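Welta Terry Hand Towel, Apricot
Cotton terry with a flat woven hem – from the Honorato bath and kitchen range
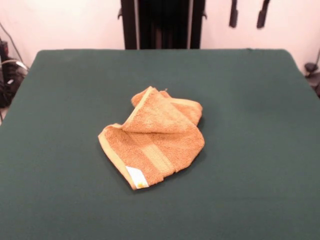

Welta towel in Apricot, on our dark green Baso table cover.

We have carried the Welta longer than almost anything else in the Honorato range, and it is still the towel we reach for ourselves when there is a sink full of dishes or a child with paint up to the elbows. It is a plain cotton terry towel, looped on both faces, with a little texture to it so that you feel the loops under your fingers. If you like the very smooth, velvety kind of towel you may find it a touch nubby at first. We happen to love that, and plenty of our customers do too (some of them write to us about it at surprising length, and we enjoy every letter).

The color

Apricot is a warm, light orange that leans toward tan. It is a friendly color in a kitchen with a lot of white in it, and it looks very handsome against dark green, blue or plain wood. Screens vary a good deal, so if you are trying to match tile or paint, please write and ask for a swatch before you order a whole stack. Swatches are free and go out in an ordinary envelope.

The hem is woven flat, without any loops, and it comes out paler and more yellow than the rest of the towel. We get asked now and then whether it has faded. It hasn't – the loops hold their color in a deeper way than the flat weave does, and the two have looked different from the very first batch. After a few years the whole towel softens to something closer to a ripe cantaloupe, hem and all, and they still sit nicely next to newer ones on the same rail.

Details

Fabric: 100% cotton terry, looped on both sides
Weight: 300 grams per square meter
Size: 16 by 28 inches
Hem: flat woven border, double stitched
Color: Apricot
Hanging loop: none (see the Ostach below if you need one)
Item number: 122
Sold singly or in a bundle of 10

On the weight

People who know their towels sometimes ask why we don't make this one heavier. We did try! A heavier version went around our own kitchens for most of a winter, and it was lovely to hold and took forever to dry. For a bath sheet that might be a fair trade. For a hand towel that gets used again every half hour while supper is being made, we wanted something that could go over the oven rail and be ready for the next pair of hands. The weight we settled on is a middle one. It has enough body to dry a big stockpot, and it still bunches up small enough to push down inside a tall glass.

Washing and care

Wash it once before you use it, please. New terry has a finish left over from the mill and does not drink up water very well until that is gone. Warm water and your ordinary detergent will do, and for the first two washes keep it with other warm colors, as a little of the orange may come out.

After that it can go in with almost anything. Leave out fabric softener, which coats the loops and makes the towel skate over wet dishes. Tumble dry on medium or hang it on the line. If you line dry, give the towel a good hard snap before you peg it and another when you take it down, and it will come in much less stiff. There is no need to iron it, although the hem can be pressed if you are setting the towel out for company and want that edge to lie straight.

A pulled loop should be snipped level with small scissors. Don't tug at it. The towel will not run or unravel from one cut loop.

Folding and storing

We fold ours in thirds lengthwise and then in half, with the hem tucked to the inside, and a bundle of them fits on an ordinary linen closet shelf with room for the dishcloths beside it. In the kitchen they mostly end up in a heap by the sink, and terry is forgiving that way. Shake one out and it is ready to use again. Just try not to leave a damp one bunched up overnight, or it will need a wash in the morning whether it was dirty or not.

Goes well with

Baso table cover, Dark Green. A matte, evenly dyed cloth for a large table, with enough drape to fall softly over the sides. It is a good partner for sorting laundry, crafts and baking days, and there is a matching smaller size for side tables.

Ostach kitchen towel. Our flat-weave towel, with a hanging loop at one corner. It is thinner than the Welta and better for glasses and silverware. Many people keep one of each going at the same time.

Ordering

Single towels are mailed in a paper wrapper, and bundles are tied with cotton tape and packed in a plain carton. If you would like a bundle sent as a gift, leave a note with your order and we will put in a card and leave out the packing slip.

Unwashed towels may be sent back at any time for an exchange or your money back. If yours has been washed and something has gone wrong with the stitching, write to us anyway, and tell us which seam and how long you have had it.

Apricot is in stock in singles and bundles. The next batch is due in from the mill in October.

Page updated Sep 9, 2019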